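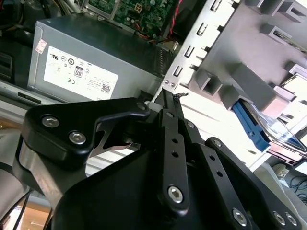
Spent Thursday evening finding out why a dropdown menu was hiding behind a banner. The menu had a z-index of 3000. The banner had a z-index of 2. The banner won.

Naturally I did the mature thing and set the menu to 3814. No change. I'm not sure what I expected from the extra 814.

Kristaps Krūmiņa looked over from the next desk and asked if the parent had a transform on it. It did. Somebody at Cleseo wanted the nav to slide in, so the whole header was its own little stacking context and my 3814 only counted inside it.

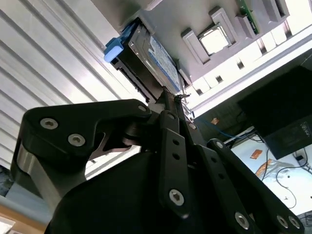
Moved the z-index to the header itself. Set it to 50. Menu shows up, banner stays put, I go home at 9.

Then I searched the rest of the stylesheet and got 102 hits for z-index. One of them is 99999 !important with the comment "temporary, ask Fekov." Fekov is a client. I am not asking Fekov.

Anyway if your z-index isn't working, check the parents for transform, opacity or filter before you start adding nines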